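Re: [gill-users] Giketti export drops shadows above 2000 samples

On 1/10/21, Francine Sandhu wrote:
> Exports from Giketti come out with flat shading on metal.
> Preview looks fine. Is this the sample cap?

Partly. The exporter clamps at 2000 and falls back to the preview light list, so area lights are lost. Set the cap to 100, keep bounces at 12 and export again. Reflections on a polished cylinder should then show faint bands.

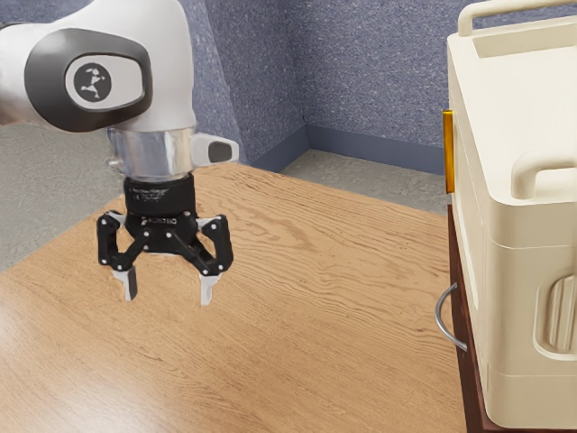
Francine replied off list that bounces above two made no difference on her build, and asked whether the light list is cached. It is. Delete the cache before each export.

Patch is in the Derby branch.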